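Home Workshop Board > Robotics and Automation > Build Logs
Thread: Hand-held gripper, two fingers, printed jaws
Page 3 of 3

amedeo_o wrote:
Carrying on from page 2. The new jaws are printed and on the bench. I kept the same hinge spacing as the last pair but made the fingers thicker, because the old ones bent when I squeezed hard on anything wider than a coffee mug. The trigger is still a bike brake lever and a cable. The servo version can wait until the mechanical side is sorted.

Parts so far have come to 80 dollars, not counting filament or the bits I already had in the drawer. The return spring came off a dead stapler and is too strong. My hand gets sore after ten minutes.

The plan is still the same. I use the hand tool to work out which grips are worth copying, then the same fingers go on the arm.

brerno_kat wrote:
What did you use for the pads? My first set had smooth tips and they slid off everything. I ended up gluing on strips of bike tube, and then the glue let go in August when the shed got hot.

amedeo_o wrote:
No pads yet. The tips are straight off the printer.

Aivar P wrote:
I'd stop there and sort the pads before anything else. You can't judge a jaw shape with bare plastic tips. You'll spend a weekend changing angles and the whole problem will have been friction.

amedeo_o wrote:
I don't agree. If I put rubber on now, it will hide a bad angle. I want to see what the bare shape does first, then add grip. Same reason I'm not using the servo.

Aivar P wrote:
Fair enough, but the arm is never going to run with bare tips, so what are you measuring? I built one of these for our shared shop at Eretholm and we did it your way. Three sets of jaws, all different. Once the silicone went on, we couldn't tell them apart.

gmelis wrote:
Somewhere between the two of you, I think. Angle matters a lot for thin flat things and hardly at all for blocks and cans. If all you want to pick up is blocks, Aivar is right. If you want cards, envelopes, books and so on, the tip shape matters more than the pad does, because the tip has to get under the edge in the first place.

Also, what layer height are you printing at? Coarse layers across the tip will catch on paper.

amedeo_o wrote:
0.2 mm, printed lying on their sides. I could stand them up but they would split along the layers. Happy to be told otherwise.

Ornella_G wrote:
Don't stand them up. I did, and one snapped at the pivot on the second day. Lay them flat and file the tip afterwards. Ten minutes with a fine file and some wet-and-dry paper.

For the spring, try a weaker one from a clicky pen and double it up. The hardware store near me sells a mixed bag of 40 and there's always something close to the right colour and size. I wouldn't bother with the stapler ones.

brerno_kat wrote:
Second the pen springs. What's the opening width on the new jaws? On page 1 you said you wanted to fit a 1 litre milk carton.

amedeo_o wrote:
Just clears a carton, with a bit of wiggling. I could go wider but then the fingers don't meet square when they close. I've added a hole near the end of each finger so I can bolt pads on later in place of gluing them. So I am listening to Aivar, just slowly.

Aivar P wrote:
Bolting is good. Countersink them from the outside or the screw heads will catch on everything.

Still think you're doing it in the wrong order.

gmelis wrote:
If you're going to test flat things, start with one that has some thickness and work down. A hardcover, then a paperback, then a magazine. Going straight to a sheet of paper will only annoy you.

amedeo_o wrote:
Good idea. I don't own many hardcovers, so I'll start in the middle.

Flat objects are the next job on the list, and I've started on them with a paperback on a white surface. Jaws spread, no pads, tips as printed. Gualtiero's point about the edge makes sense to me now that I look at it from the tool's side, as the cover lifts very slightly at one corner and the rest of the book lies flat, so that corner is where I'd like to try a tip first. The tops of the fingers are rough too, so Ornella's file is coming out before I go near the pages. The holes for the pads are the small round ones near the tips. I'll post again when I've filed both sides and changed the spring — probably not before the weekend.
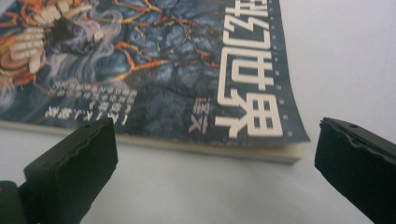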